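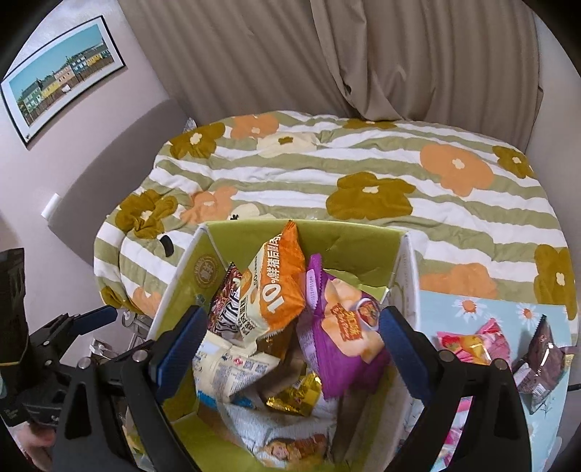 **Do you save money by buying snacks as a mixed box?** Usually you don't, and the people who sell them have worked hard to keep you from doing the math.

I came to this subject with a grudge. Last July I paid 40 dollars for something called the Hekdale Pantry Chest, which arrived with a ribbon and a card telling me I was in for a journey. The journey was 3 kinds of rice cracker and a great deal of tissue paper. I ate all of it, I should say. I also priced it afterward at the import grocery near my apartment, and the same crackers would have cost me less than half.

So when this magazine asked for a piece on the snack box craze, I said yes before the editor finished talking.

The appeal is easy to see. You open the flaps and everything is packed in together, bags standing on end at the back, small things wedged wherever they'll go, labels you may or may not be able to read. There's an orange-and-cream bag with a round baked snack on it, and big characters that promise fresh pork hind leg, with a 10% printed large as well. Ten percent of what? I'd want to read the rest of the bag before I got excited. A purple one shows crackers. Off to the side are a pink wrapper with fruit on it and a dark brown one with a chocolate pastry, and a photo of a pastry on a wrapper has never told me much about the pastry.

Edeltraud Baumgart packed boxes like these for Fernau, a mail-order outfit, for several years before she quit to run her own stall. She is not sentimental about the work.

"You start with the tall bags, because they make it look full," she told me. "Then you fill the holes. The holes are where you put what didn't sell."

I asked whether customers ever complained. Some did, she said, mostly about broken crackers, and hardly ever about value. A bag of chips is largely air, and a box of bags is air in a nicer container. People weigh these things with their eyes.

Weidemann, which runs a competing subscription, claims 1,129 different items in its catalog. I subscribed for long enough to notice that the shrimp chips came back every time. Jekden sells a "mystery" box, and the mystery, in my case, was why anyone puts a whole layer of wafer rolls under a layer of other wafer rolls.

There are things to be said on the other side, and Baumgart said them. If you live a long way from a good import grocery, the shipping you pay on a box may be less than the gas. If you're buying for a kid, or for somebody stuck in bed, the rummaging is half the present, and a bag from the store with a receipt in it doesn't do the same job. She still makes boxes up for her nieces at New Year. She buys the snacks singly, at cost, and reuses a box that some other gift came in.

That seems to me the sensible way to do it. Keep a sturdy box. Buy what you know you like, add a couple of things you can't identify, and check the dates on all of them. One of my Jekden packets had 101 calories per piece, according to the sticker, and a best-by date that had already gone.

I've canceled everything except Weidemann, whose cancellation page keeps logging me out.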